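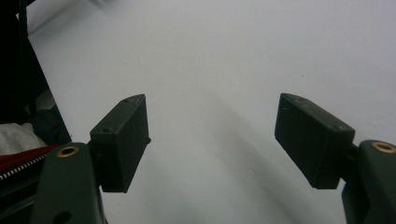

Hiltlow Workroom — Gallery

The Hiltlow workroom is on the ground floor of the Seidel Street building. It measures 280 square feet and has a sink at one end and a door to the yard at the other. We used it for storage until April, when we cleared it out, painted it and set it up for sorting, packing and small repairs. The gallery follows the work from the first clear-out to the way the room is used now. Page last updated Sunday, August 3, 2025.

Clearing out
Boxes stacked in the hallway on the first morning. Anything with a label went to the left wall and anything without one went to the right, to be opened later.

The old shelves
These were screwed straight into the plaster and sagged in the middle. We kept the brackets and let the boards go.

Bare walls
The holes have been filled and sanded. The darker patch near the sink is an old repair that took an extra coat of primer.

Paint
Gurimis matte in the plain white, two coats on the walls and one on the ceiling. The door and the window trim were left for another weekend.

Drostholm table, in parts
Top, legs, crossbar and a bag of bolts. The top is 60 inches long and had to come in through the yard door, as the turn in the hallway is too tight.

Drostholm table, assembled
It went together in an evening. One foot needed a thin shim because the floor drops a little toward the drain.

New shelves
Deeper than the old ones and set lower, so the top row can be reached without the step stool. The bottom row is for heavy things only.

Bins before labels
Mixed lids and mixed sizes. We sorted them by lid first and then by depth, and the odd ones went to the yard for plant pots.

Bins after labels
Tape, string and paper on the upper shelf. Hinges, handles and spare screws below. Labels are on the short side so they can be read with the bins pushed all the way in.

Under the sink
Cloths, brushes and a bucket. The cleaning bottles have moved to the high cupboard by the door.

Sorting day
Cups and small plates from the Seidel Street kitchen, put into groups before packing. Chipped ones were set aside on a towel.

Packing
Paper at the bottom, plates on edge, cups on top — the same order for every box. We write the contents on the top and on one side.

Repairs
A chair with a loose back rail, glued and clamped overnight. A second one from the same set is waiting for a new dowel.

End of the day
Tools back on the rail, floor swept, scrap paper in the bag by the yard door. The table gets wiped down last.

Still to do
The window trim needs paint, and the light over the sink is too dim for close work. We also want a row of hooks behind the door for aprons — the present nail holds two at most. New pictures will go up on this page once the trim is finished.

Hiltlow Workroom | Contact us | © 2025 Hiltlow Workroom. All rights reserved. | Back to top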